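Photo gallery: Looking after the two-arm cell in Stultamthorpe
Text and photos: Marloes Bakker
Updated 6th March

I am responsible for the daily care of one machine, the two-arm cell which we call Tollano. It does dish handling in our test kitchen in Stultamthorpe. Many people write to me and ask how the cables are routed and how we check the grippers, so I put my pictures on one page, together with my notes. My colleague Marama Sutcliffe did the first setup in December and I took over from her after the first 200 hours.

Before every run I do the same short check. Both arms go to the rest position, I wipe the black joint rings with a dry cloth, and I look at the screws in the round caps. A loose screw you find best with the finger and not with the eye. After that I let the arms work with some dishes at low speed, and I listen. When the wrist makes a clicking sound, I stop and look first at the cable.

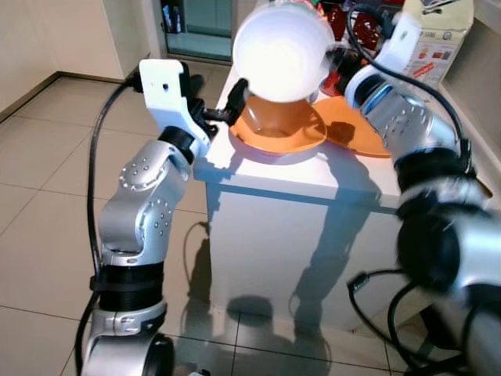 Both grippers at the dishes on the white table, with the orange cup on its saucer.

The cable at each gripper must have enough length for the full turn of the wrist. In the first weeks we had it too short on the left arm, and at hour 30 the plug came half out of its socket. Now we leave a wide loop behind the white housing and let the cable go down along the outer side of the arm. Marama made the new cables herself, with plugs we ordered from Timmermans. They are not cheap, but we did not have to change one again.

Under the arms it is less tidy. I would like to have a proper channel for the spare cables, and Gruvon has promised us one. Until it comes I check every morning that nothing can get caught when the arm goes low.

Bowls are the most difficult test for the alignment. When the two arms hold one bowl together, a small error between left and right is enough to make it turn or slip. 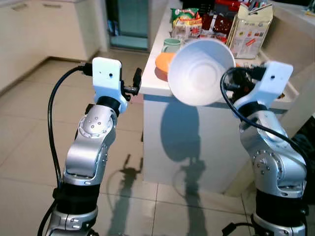 For this I keep the closing force low on both sides and I correct only one arm at a time, always the left one first. If I correct both, I do not know afterwards which change has helped. The black finger tips I clean with warm water and a little soap, never with alcohol, which made our old tips hard. A set of tips is good for 12 weeks here, then I change left and right together.

The cycle counter was at 2,219 when I wrote these notes. The next job is new grease for the right shoulder joint, and I will add pictures of it to this page when it is done.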